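Week Seven of Cloth

October 20, 2023

The counter on the recording machine said 2,619 when I shut it down tonight. That is the number of episodes we have kept since the start of the project, after throwing out the ones where the clock drifted between the two arms or the operator forgot to press stop. The target for the end of November is a good deal higher, and I have stopped doing the arithmetic every evening.

For anyone who came here from the Jinton posts: the old dataset was all rigid objects. Blocks, cups, a few bottles. We got a policy out of it that could clear a table fairly well as long as nothing on the table could bend. The new one, which we call Tasuvach, is mostly soft things. Shirts, bags, laces, rags. Each episode is a person driving both arms by hand through one short task while the joint positions and the video are saved together.

Soft things are slow. A block is either in the gripper or it isn't. A piece of cloth can be in the gripper by one thread, and the video looks fine until the lift. On Monday I went through 700 of the older episodes again and relabeled the ones where the grasp was on a single layer when the task called for two. It took most of the day and my notes are a mess.

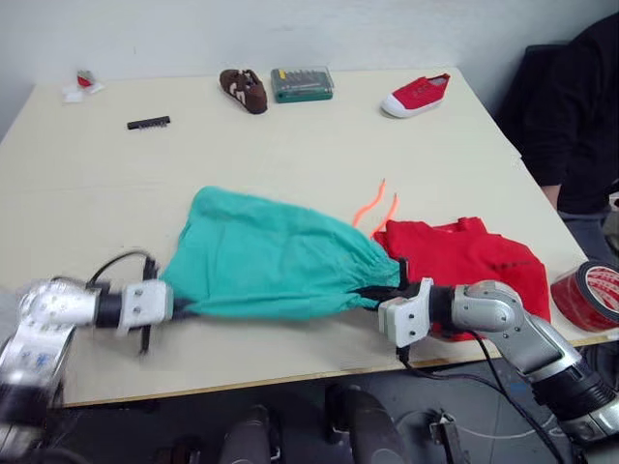 Two-handed stretching is the task I have been putting the most hours into. The operator takes one end of the cloth in each gripper, brings it up level, and pulls until the middle starts to open out. The teal piece is a good one for this because it bunches up small at both ends and stays wide and wrinkled in between, so the model has to learn that the ends tell it very little about the middle. I leave the other items on the table while we record, the red T-shirt and the orange laces and the shoes along the back, so that the cloth is never the only thing there is to look at. With Jinton we cleared everything away between takes, and the policy fell apart the first time it met a cluttered table.

The other change is speed. Early on I told operators to go slowly and carefully, and the result was a policy that hesitated before every grasp, exactly as they had. Now I ask them to move at whatever pace feels normal and to keep going if they miss. A missed pinch followed by a second try is worth keeping. We tag those as recoveries and they go into training with everything else.

I moved the storage over to the Egger box last week. The old disk was filling up faster than I could copy from it, and twice I lost the tail end of a session. So far the new one has kept up. The sync script still needs a restart after lunch most days – I suspect the network and not the script, but I haven't proved it.

Next is laces, which I am not looking forward to. They are thin and they roll away when the fingers close. I tried a dozen takes on Wednesday and kept 2. Dillau, the labeling tool, doesn't have a category for "touched it but it slid," so I will have to add one before we record any more of them.

I also want to redo the camera calibration before the next block of sessions. It takes an hour and I have put it off twice.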